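Notes from the teleop shift, posted as I get to them. Subject is door opening in the simulated apartment, two-arm base, demonstrations driven by hand controllers. Written for the three people who asked, plus whoever inherits the config.

Task as specified by Nantana Petchrat: drive up, take the knob, swing the door, go through into the next room, stop. The instruction string is "open the white door and go through." She wrote a longer one first. The operators read it aloud and then did something else, so it got cut.

Total recorded so far: 3826 demonstrations. Kept after review: fewer, final number when Zoriana Maksymiv finishes her pass. Her rule is that any run with the base still rolling at first knob contact goes out. I argued for keeping those and lost.
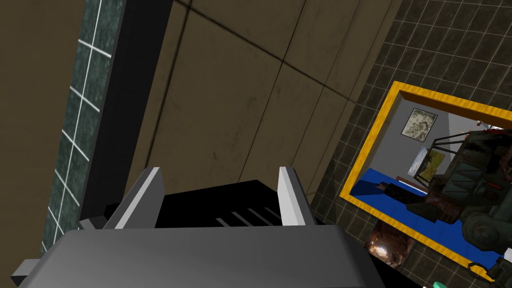

Gripper starts open on every run. We tried letting operators pick the start state and got a policy that fluttered the fingers for the first second of each rollout. Fixed the start state, retrained, flutter gone.

Controller mapping, for the record. Trigger is finger width, linear, no dead zone. Grip button is the clutch. Release the clutch and the arm holds its last pose. New operators forget the clutch when they run out of reach and lean instead. You can spot a lean in the logs as a slow drift in wrist roll.

Episode length is capped at 33 seconds. Most of the time goes to lining up on the knob. The swing is quick. If you plot hand speed against time you get a long flat part and one bump.

Scene clutter is randomized from the Nugroho pack: wall tile, floor, pictures, other robots standing around. Mirrors stay in. Someone at Skovico asked if we strip them. No. The policy will have to deal with a mirror sooner or later and sim is the cheap place to find out how badly.

Door hinge friction is sampled per episode. The old range was too narrow and the operators had memorized it by lunch. They were pulling with the same force every time and it looked great on the charts. Widened it in February. Success rate dropped, data got better. 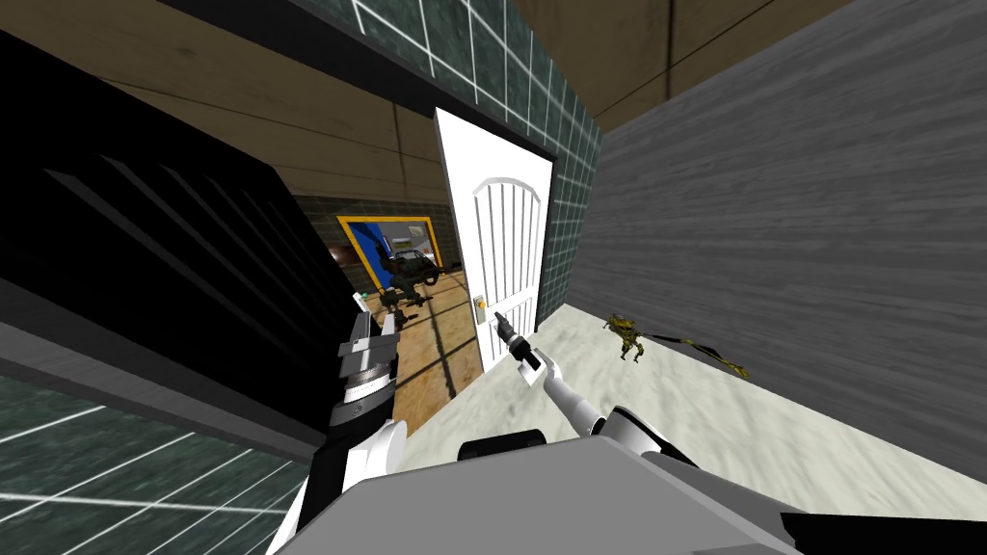 Head pose is operator controlled too, through the headset. We record it as part of the action. People tilt their heads when they reach for a knob, a lot more than they think they do. Leveling the view in software made two of them sick, so the tilt stays in the data.

Which arm to use is left to the operator. I wanted it fixed. Zoriana wanted it free and labeled afterward. We label it afterward. The idle arm is the real problem: people park it wherever and then drag it into the door frame on the way through. Current guidance is to tuck it before the base moves.

Latency through the Drinby relay is up to 123 ms on a bad afternoon. Above that, operators switch to move-and-wait, and the policy learns to move and wait. Runs with that pattern are tagged "stutter" and held out of training.

Four failure tags in use: stutter, slipped knob, frame contact, wrong room. The last one covers more than it sounds like. It includes backing out again after going through.

Replay check: every kept run is played back open loop in the same scene seed. If the door doesn't end up open, the run is dropped. Contact timing is the usual culprit. Wunov's exporter rounds timestamps, so don't run replay from the exported files. Use the raw logs.

Next batch adds a pull-only door with a lever handle. Mapping is unchanged. If you have logs from a lever door with the clutch signal included, send them over, any format except video.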